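Workshop notes on steel, heat and rust, last tidied January 2021

I get a lot of metal advice forwarded to me, mostly from people who read it on a package. Some of it holds up. A good deal of it is half true, and the half that isn't true is the half that ruins a chisel.

**"Stainless doesn't rust."** It does. Leave a cheap stainless knife in a wet sink with a steel wool pad and see what you find in the morning. The thin skin of oxide that protects it needs air and a clean surface. Salt eats at it, and so do little flecks of plain steel left behind by the pad. Use a nylon scrubber, rinse, dry. The "surgical grade" label on kitchen stuff tells you very little. Ask the seller which grade, by number, and watch the conversation end.

**"If a magnet sticks, it's junk."** I believed this one for years. Plenty of good knife steel is magnetic, because the kinds that harden well usually are. The kinds a magnet ignores are fine for a sink or a mixing bowl and poor for an edge. Bending can also make a non-magnetic sheet pull a little at the corners. Use the magnet to sort your scrap bin and leave it out of arguments about quality. 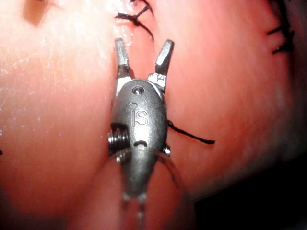
**"Quench it in water, it comes out harder."** Sometimes it comes out in two pieces. Plain carbon steel may want water or brine, but a lot of tool steel is meant for oil or even still air. If you don't know what you have, try a scrap end in warm canola oil first and see if a file skates off it. Keep a metal lid within reach and do it outdoors. Motor oil is a bad idea whatever the old book says.

**Judging heat by color.** Everyone quotes the number of degrees for cherry red as if we all owned the same cherries. Color depends on how bright your shop is. For carbon steel, heat until a magnet lets go, then a shade more. That point is near enough to 786 in Celsius for the simple steels I use, and I wouldn't trust anybody's eye to tell it from 800.

For tempering, a kitchen oven works if you put a separate thermometer in it. My dial lies by 18 degrees. Two rounds, an hour each, and let it cool between.

**Rust removers.** I tried Plera and Nelleo on the same set of rusty hinges, and white vinegar on the leftovers. All three took the rust off. The vinegar cost the least and smelled the worst. Whatever you use, rinse with baking soda and water, dry with a hair dryer and oil right away, or you'll have an orange film before supper. Don't soak anything plated.

**Cryo-treated drill bits.** Lachlan Donnelly at the Halside tool swap swears by his. He may be right, but he bought them new and is comparing them with bits he'd been dulling on concrete screws. Freezing can help certain steels when it's done as part of the heat treatment. Putting finished bits in your chest freezer gets you cold bits.
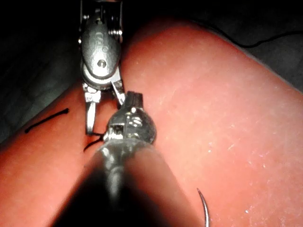
*Metal instruments over a pink-red silicone practice pad.*

**Mixing metals.** Brass screws in an aluminum bracket outdoors will eat the bracket, slowly, from the hole out. Stainless screws can do it too if there's salt about. Nylon washers help, and so does a dab of grease. The "anti-corrosion" spray Ondrejka sells may well work, though the can doesn't say for how long, so I still check mine every March.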